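Speaker notes – "Does the waiting area matter as much as they say?"
Parvathi Devadiga, December 7, 2024

Slide 1
Say hello, thank Onyekachi Garba for the slot. Ask who has bought furniture for a client area in the past few years. Then ask who measured anything afterward. Wait. Let the silence sit for a bit.

Slide 2 – the claim
Every office design brochure I've been handed makes the same promise: make the front room comfortable and people will trust you more, wait longer and complain less. Read the Nelari line out loud: "Comfort is the first handshake." Ask what that means. I have read it many times and still couldn't tell you.

Slide 3 – where the numbers come from
The Relby survey. It had 308 replies, all from people who had already agreed to be on a mailing list about interiors. The question was "Would you prefer a pleasant waiting area?" Of course they would. Who ticks no?
Dinesh Warrier will probably object here. Let him. He has a fair point that small surveys can still be useful, but this one asked the wrong thing.

Slide 4 – the usual kit
Soft chairs, pale colors, a little table. Don't talk over this one, give people a few seconds. 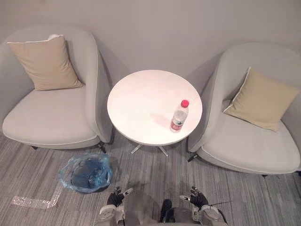
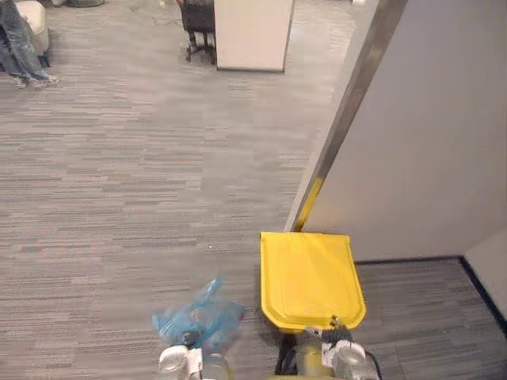
Slide 5 – what we tried at Manole
Two rooms, same front desk staff, same appointment times. One got new seating for 3000 dollars, the other kept the old chairs. We logged complaints in both. The new room came out slightly ahead, by less than the normal swing from one month to the next. I wouldn't bet lunch on it.
Be fair: this was a short trial and Severin Lüthi thinks we stopped too early. He may be right. Say so.

Slide 6 – what people complained about
Read the top two from the log. Not being told how long the wait would be. Being called by the wrong name. Neither gets fixed with a cushion.
(If time is short, skip the Trerkix story. If not, keep it brief – they redid the whole front area and left the phone line that cut people off.)

Slide 7 – before you sign
Ask the supplier what result would count as failure. If they can't name one, keep your money for now. Ask for the survey questions too, the full list, and who answered them.

Questions
Subbarao Rai has the roving mic. Likely first question: "So should we keep the ugly chairs?" Answer: replace them when they break, or when you're sick of them. Both are decent reasons. Just don't put "client trust" on the purchase form.
Handouts are by the door.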